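Home Products Help Center Tickets Sign in

Ticket 637: Shipping labels print shifted after the second page
Last updated 1/5/23
5 min read 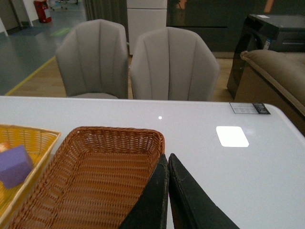

I am opening this ticket for our small shop in Flerncombe. We sell woven baskets and other storage for the home, and we use Bornari for orders and labels. Since the last update of the program, the labels do not print in the correct place. I will try to write everything in order, so that you do not need to ask me many times.

What happens: I choose the orders, I press "Print labels", and the first two pages come out well. From the third page, every label is moved down by 7 mm. On the fourth page it is moved a little more. The lower part of the bar code then goes over the cut line and falls on the next label. The carrier in Dretutville has already returned one bag of parcels to us, as their scanner could not read the codes.

What I expect: all pages are the same as the first page.

Program version: the one that was installed automatically. In the "About" window I see only the word "current" and build 864.
Printer: an office laser printer, connected by cable.
Paper: label sheets, A4, two columns.
Computer: Windows 10, language English, region settings not English (this can be important, see below).

What I already tried before writing:

- Turned the printer off and on. No change.
- Changed the cable. No change.
- Printed the same file from another computer in the shop. The same shift, and it starts on the same page.
- Saved the labels as a PDF and looked at it on the screen. The shift is already inside the PDF. So I think the printer is not guilty.
- Removed the logo from the label template. No change.
- Printed only two pages at a time. This works, but with many orders it takes a large part of the morning.

I attached the PDF and the template file. Please tell me if you need the log too.

Arsen Sirko

Reply from support, Panya Sombatkul

Hello Arsen,

Thank you for the detailed report. The PDF is very useful, and I agree with you that the printer is fine. The positions are already wrong when the file is created.

I tried your template here with test orders and all my pages were straight. So something is different between your computer and mine. Could you please check these things:

1. Open Settings, then Labels, then Page Setup. What is written in the field "Row gap"?
2. Is the box "Continue rows across pages" checked?
3. Send me the log, please. It is under Help, then Save Log.

Please do not reinstall yet. If you reinstall, the settings file will be replaced and we will not see what was wrong in it.

Panya

Reply from Arsen Sirko

Hello,

1. In "Row gap" it is written 2,5. I mean with a comma. I never changed this field, it was filled by the person who installed the program for us in September.
2. Yes, it is checked. I do not know what this box does and I could not find it in the manual.
3. The log is attached.

One more observation. If I click into the field "Row gap" and leave it without a change, the program shows 25 for a moment and then again 2,5. My colleague saw it also. I did not press Save after this.

Reply from Panya Sombatkul

Hello Arsen,

This moment with the 25 explains a lot. I found the matching line in your log:

WARN layout: rowGap "2,5" not parsed, fallback used (page > 2)

In the new build, the first two pages are prepared together as a preview, and there the comma is read correctly with your region settings. The pages after them are prepared by a different part of the program, and this part accepts only a point. When it cannot read the value, it uses a default gap, and this gap is too large for your sheets. With "Continue rows across pages" checked, the error is also carried from one page to the next one, so the shift grows.

Please try these steps:

1. Close all open label windows.
2. Go to Settings, Labels, Page Setup.
3. Delete the value in "Row gap" completely and type 2.5 with a point.
4. Remove the check from "Continue rows across pages".
5. Press Save, then close Bornari and start it again.
6. Make a PDF with at least five pages and compare the first page with the last one, before you use real label sheets.

If the field changes back to a comma after the restart, please tell me and I will send you a settings file where the value is fixed.

Panya

Reply from Arsen Sirko

Hello Panya,

I did all the steps. After the restart the field was again with a comma. I repeated the steps one more time and the result was the same. The box stayed without the check, so now the shift does not grow from page to page, but page three and the following ones are still lower than they should be.

Please send the settings file. And a question - should I copy the old file somewhere first? In it we have the return address and the sizes for three kinds of boxes, and I would not like to type them again.

Reply from Panya Sombatkul

Hello Arsen,

Yes, please make a copy first. The file is called labels.cfg and it is in the folder that opens with Help, Open Data Folder. I took your own file from the log package and changed only the one line, so your address and the box sizes are still there. Close the program before you replace the file.

The bug is now registered with our developers.

Reply from Arsen Sirko

I replaced the file and printed 9 pages, first as PDF and then on real sheets. All pages are straight. I held the first and the last sheet together against the window and the lines are in the same place.

In the field on the screen I still see a comma, but the print is correct, so I will not touch it. Mr. Pappas from our warehouse put a paper note on the monitor that other people should also not touch it.

Please leave the ticket open until the correction is in the program. When the next update comes, do I have to put the old file back, or can I keep this one?

Reply from Panya Sombatkul

You can keep this one. The corrected build will read both the comma and the point. I have set the ticket to "Waiting for release" and you will get an e-mail when the build is available.

Status: Waiting for release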